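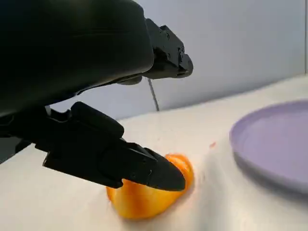 coldside_prep
Cycle time is the wrong thing to argue over. We had the Nitent arms put in at our Porkance kitchen in January and the line speed barely moved. What moved was where people stand and what they get told off for. Before, eight of us plated fruit. Now three do and the rest are on wash, labels and checking.

wesar_user
Same pattern on our site with the Wesar cell. What are you getting per hour?

coldside_prep
70 plates on a good hour with two arms on the table. A practised person does 107. The arms don't take breaks, so over a full shift it comes out in their favour, but only if someone is there to feed them and clear drops.

m_gasket
Then you haven't automated plating. You have moved the labour to feeding and clearing and graded it lower. Check the pay band before anyone calls it a success.

coldside_prep
Pay band is the same for now. The job title changed from "cold prep" to "cell attendant". I don't know yet what that means at review.

halfpint
It means they can advertise your replacement without the food hygiene line on it. Happened to us under Beyene.

wesar_user
That's a management decision. The cell doesn't write the job ad. We kept hygiene level 2 on ours, the supervisor insisted.

halfpint
Good for you. The cell made the decision possible though.

coldside_prep
To get back to the technical side, soft fruit is the problem. Peeled orange goes in at slightly different sizes and the grip force is one setting for the lot. Anything with the skin still on is easier to hold. Our pick failures are mostly bare pieces. We logged 74 in one shift, and 40 of those were the same tray of overripe stock. 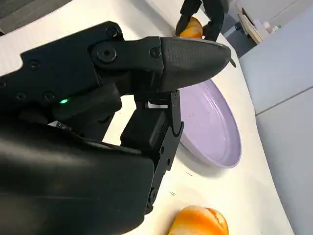
m_gasket
Sort the tray before it gets to the table, then. If over half your failures come from one batch, the arm is doing your incoming inspection for you, and doing it badly.

coldside_prep
Fair. The people who used to plate did that without being asked. They would squeeze a piece and bin it. It was never written down as a task, so it wasn't in the spec we gave Nitent.

wesar_user
We had this with grapes. Fixed it by putting one of the old platers on intake with authority to reject a tray. Failures dropped the same week. Also ask for two force profiles, skin on and skin off. It's a settings change.

coldside_prep
Will ask. At the moment any change to settings goes through a ticket and takes days. Attendants have a stop button and that's it.

m_gasket
That's the part I'd fight over. Someone stood next to the machine for eight hours should be able to drop the force without a ticket.

halfpint
And be paid for it.

m_gasket
Yes, and be paid for it.

wesar_user
I disagree on open access. We tried it and ended up with a different value on every shift. Give them a fixed range, and log who changed what.

coldside_prep
A fixed range would do us. I'll put it on the ticket with the two profiles and post what Nitent come back with.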